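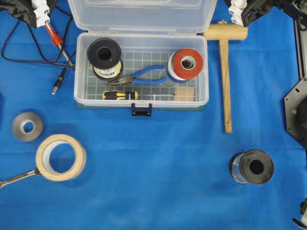

Caixa de ferramentas aberta, com alicate de pontas, chave de fendas, fio em bobina e fita vermelha.

Técnico(a) de manutenção elétrica – Brovine, unidade de Gosov
Referência: 123/ME
Publicado em junho de 2021

A Brovine admite um técnico de manutenção elétrica para a linha de embalagem de Gosov. O posto reporta à responsável de manutenção, Glykeria Mavromatis.

Funções
Manutenção preventiva e corretiva de quadros de comando, motores e sensores.
Leitura e atualização de esquemas elétricos.
Registo das intervenções no sistema Vonberg até ao fim de cada turno.
Apoio às paragens programadas na unidade de Beddoe – duas por ano, com deslocação paga.

Requisitos
Curso profissional de eletrotecnia, eletromecânica ou equivalente.
Experiência mínima de três anos em ambiente industrial.
Carta de condução de ligeiros.
Inglês técnico escrito. A documentação dos equipamentos não está traduzida.

Condições
Contrato sem termo, com período experimental de 90 dias.
Turnos rotativos de 8 horas, manhã e tarde.
Subsídio de refeição em cartão e seguro de saúde pago a 100%.
Ferramenta manual e equipamento de proteção fornecidos pela empresa.

Seleção
Triagem curricular, prova prática em bancada e entrevista. A prova tem a duração de 76 minutos e inclui cravação de terminais e diagnóstico de avaria num circuito de comando.

Candidaturas
Enviar currículo e certificado de habilitações aos Recursos Humanos, com indicação da referência no assunto. Candidaturas sem certificado não serão analisadas.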